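Small Spaces and Storage > Seeds, sewing, and other tiny stuff

Thread: How do you sort seed packets when the alphabet stops working?

plumfence
Posted 2020-11-10

Okay, I need opinions and I know this crowd has them. I have 72 seed packets. I used to have them A to Z in a shoebox, which was fine when I only grew tomatoes and beans, but this year I joined the seed swap over in Girkwood and came home with way too much (no regrets!). Now I go looking for lettuce and find it under B for butterhead, or R for romaine, or M for "mixed greens" because that's what somebody wrote on the envelope.

I'm thinking of moving everything into little drawers and sorting by the month I sow it. So February would be onions, leeks and peppers under lights, then the next drawer is the brassicas, and so on. Is anybody doing that? Does it fall apart once you get to the things you sow over and over, like radishes?

gravelgarden_2
Replied

By month, all the way. I did alphabetical for years and I kept missing my window for celery because I never flipped to C until it was too late. Now I open the drawer for the month and everything in there is my to-do list. Radishes go in the first month I sow them and then the packet just moves along to the next drawer when I'm done. Easy. 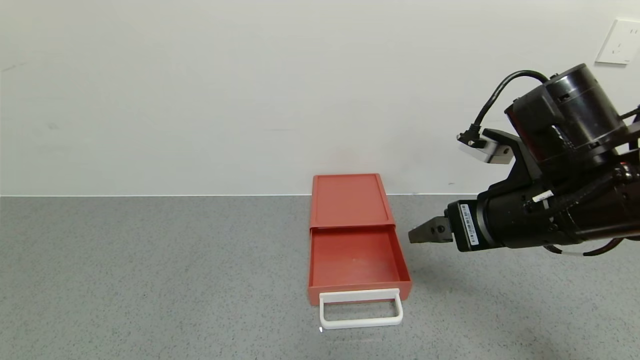
My only real advice is to go bigger than you think on the drawers. Swap envelopes are all different sizes and the homemade ones get fat once you fold the tops down. I like a shallow pull-out drawer with a big loop handle on the front, like the white one on that little red-orange unit, because I'm usually opening mine with dirt on my hands and a tray balanced on the other arm. Tiny knobs drive me nuts. Oh, and put a card in the front of each drawer with your frost date on it. Mine is written in pencil since I've moved twice.

tuckerbean
Replied

Gonna disagree with the month people. Months only work if your spring behaves! We're up on the ridge at Plarau and my sowing dates slide by weeks from one year to the next, so a "March" drawer is a lie half the time. I sort by plant family. All the squash and cukes together, all the cabbage relatives together, all the nightshades together. It also helps with rotation, because I can pull one family out and say fine, you're going in the east bed, and put the whole stack on the table.

You do have to learn which family things are in. Took me one winter. Beets and spinach being cousins still surprises me every time.

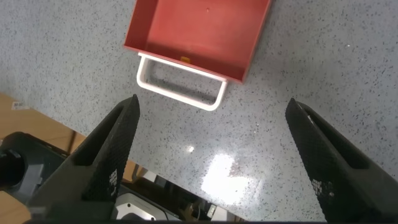

plumfence
Replied

Ooh, okay, I hadn't thought about rotation at all. My beds are a mess that way. I've had tomatoes in the same spot 3 years running and they looked pretty sad this summer.

Would it be crazy to do families in the drawers and then put a month sticker on each packet? Or is that the kind of system I'll keep up until January and then abandon?

gravelgarden_2
Replied

You'll abandon it. I say that with love. I had stickers AND a spreadsheet AND a notebook, and by the time the peas were in, the notebook was under the potting bench getting chewed on by something. Pick one.

And tuckerbean, come on, the month drawer doesn't have to be a calendar month. Call them "ten weeks before frost" and "six weeks before frost" if it makes you happy. Same drawers, and they slide with your weather.

tuckerbean
Replied

That's a fair point and I don't like it.

oldmillpeas
Replied

Neither of you has mentioned the thing that really matters, and that's damp. I lost a whole year of onion and parsnip seed keeping it in a pretty cabinet in the mudroom. Onion seed barely lasts as it is. Whatever you sort by, keep it somewhere cool and dry and don't keep it in the shed. Mine are in the back bedroom closet now, in a plastic drawer unit, with a pouch of dry rice in each drawer. (Change the rice. I forget every year.)

Here's my list of what I don't bother saving past the second season: 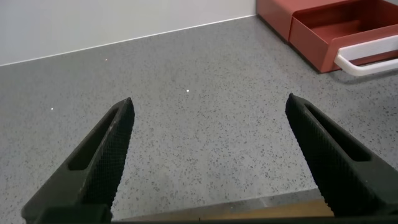 Drawer, with gripper fingers open

Onions, leeks, chives
Parsnips
Parsley, if it's been anywhere warm
Sweet corn, it gets so patchy

Tomatoes, on the other hand, go forever. I sprouted some Panicker paste tomatoes this spring from an envelope I'd written off, and they came up thick as grass. If you haven't grown Panicker, do it. Not much juice, hardly any seeds, and they hang on the vine until you get to them.

plumfence
Replied

I have Panicker!! It came from the swap and I had no idea what it was. The envelope just said "Panicker, good." Okay, that's going in for sure.

Damp is a worry, though. My shoebox lives on top of the fridge and now I'm wondering if that's too warm.

oldmillpeas
Replied

Too warm, yes. Move it tonight.

gravelgarden_2
Replied

Agreed on the fridge top. And do a germination test before you give any drawer space to old packets. Ten seeds on a damp paper towel, in a bag, somewhere warm. If only a couple come up, sow thick or toss it. I did that last winter and got rid of 41 packets. My drawers close now!

tuckerbean
Replied

41?! I could never. I still have a packet of gourds from the old Gavgate feed store and that place closed ages ago. I'm not going to grow them. I just like having them. 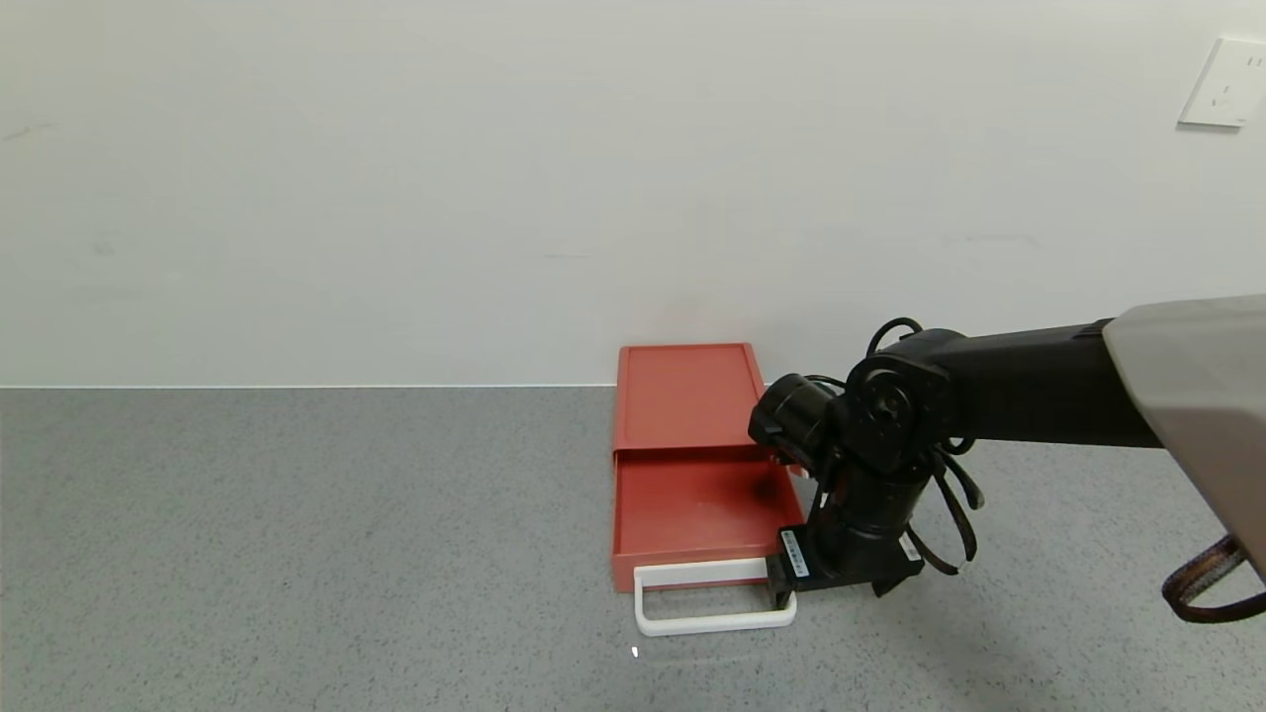 Pulled partway open, plenty of room in there

plumfence
Replied

Update, because I hate threads where the person never comes back. I went with plant families, with gravelgarden's weeks-before-frost written right on the packets in marker – no stickers, no spreadsheet. The onion family got its own drawer up front so I'll use it up while it's fresh. Flowers are all jammed together in the bottom one and I don't care, I'll deal with them when it's snowing.

The shoebox is off the fridge. Paper towel test starts this weekend, beginning with the carrots I can't find a year on.

tuckerbean
Replied

Families win! Let us know how the carrots do. Give them the full two weeks before you toss anything, they're slow.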